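Notebook – handheld gripper work, Wokovthorpe
Print this page | E-mail this page
Search notebook: enter keyword Go

March, morning

Small objects at last! I have been looking forward to this part since we finished the towels. Jewelry is the best practice material I've come across for two-handed work, and I want to get the rules down while they are fresh, so that the Udov people and the Değirmenci people stop collecting in two different styles and we stop arguing about it in the margins.

Where the rules come from: the Plundik sheet, version 2, plus what we scribbled on it. The sheet is good. It was written for kitchen items, though, and kitchen items are forgiving. A mug picked up a little crooked is still a mug in a gripper. A ring picked up a little crooked is on the floor under the bed.

Rule on setup. Stays as written: the home stays a home. We don't bring our own mat, we don't bring our own table, and we don't tidy past what the household would do on its own. If the jewelry gets sorted on the bed, we sort it on the bed. I was on the fence about this one until I compared takes from the two teams. The tabletop ones are beautiful and they all look the same. The bedspread ones have pattern, folds, soft ground that sinks when you press on it, and that is what the policy is going to meet in real life. Keep the bedspreads.

Rule on spacing. New. Leave a few things apart and let a few things touch. My first instinct was to lay everything out like a shop window, and the sheet more or less tells you to. But the overlapping pair is where the interesting decisions happen – which one do you take first, do you slide it off or lift it off, do you nudge with a closed fingertip before opening? If everything is separated we never record any of that. So: at least one overlapping pair per layout, and don't fix it before you start.

Rule on two hands. This is the one I'm most excited about. The sheet says "use both grippers where natural", which every operator reads differently. Proposed wording: each hand finishes its own grasp before the other one starts a release. Both may hold at the same time. Both may travel at the same time. Only one lets go at a time. I tried it for a whole afternoon and it sounds stiff on paper but feels completely comfortable by the third or fourth go. It also makes labeling so much easier, with one release event to mark and no guessing which hand it belongs to.
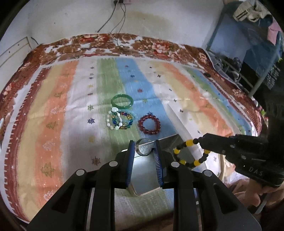

Approach over the container. Come in high, stop, lower, open. The stop matters (half a second is plenty). Without it people tend to fling beads toward the box, and a string of beads keeps swinging after your hand has quit moving. A solid bangle doesn't care. A beaded loop cares a lot. I'd like the stop to be in the rules for anything flexible and optional for anything rigid.

Grip on rings and other thin round things. Hold upright, pads flat on either side of the band, light squeeze. The ribbed pads do well here, much better than I expected. If you feel the band start to roll, set it down and regrasp. Do NOT rescue it with a finger! A bare hand coming into the workspace spoils the take, and it's so tempting. I have done it myself, more than once, and had to mark my own takes as rejects.

Hands and sleeves in general. Hand on the handle, hand stays on the handle. Push long sleeves up if they reach past the grip, otherwise leave clothing alone. The sheet wants gloves. I'd strike that, it changes how people hold the trigger and it makes small work clumsy.

Clasps and fine chains. Left out for now. I know, I know. They're lovely problems and I want them badly, but let's get the solid rings and bead strings clean first and add chains to version 3.

Take length and rejects. Cap at 500 per object set, counting the rejects. Keep the rejects. Label them "drop", "hand in", or "stopped early" and leave them in the folder. Değirmenci has been deleting theirs and I really want to talk them out of it, the drops are some of the most useful footage we own.

Count so far in my own folder: almost 340 usable. The early ones are rough and you can see me learning the stop over the container as you scroll down. Fun to watch, in a humbling way.

Household property. Written permission before anything valuable comes out, same as always. Owner puts the pieces out, owner puts them away. We don't open drawers and we don't open boxes that weren't opened for us. Before packing up, go through the pieces together with the owner and have both people sign the sheet. I'd add one line: shake out the bedding before leaving. Small beads hide in folds like you wouldn't believe.

Afternoon, same day

Read the above back and I still like it. Two things to settle with Udov:

– whether "finished grasp" means pads closed or object lifted clear. I lean toward lifted clear, it's easier to see on playback.

– whether left and right should swap jobs halfway through a set. I'm all for it. My left hand is noticeably slower and I suspect everyone's weaker hand is, so a swap would even that out and give us some honest slow takes too.

Next up is a mixed tray with buttons and hair clips. Fresh pads go on first, and I'll copy the new wording onto the Plundik sheet in pencil until Udov has answered.

Comments (2) | Shares (0)
Print this page | E-mail this page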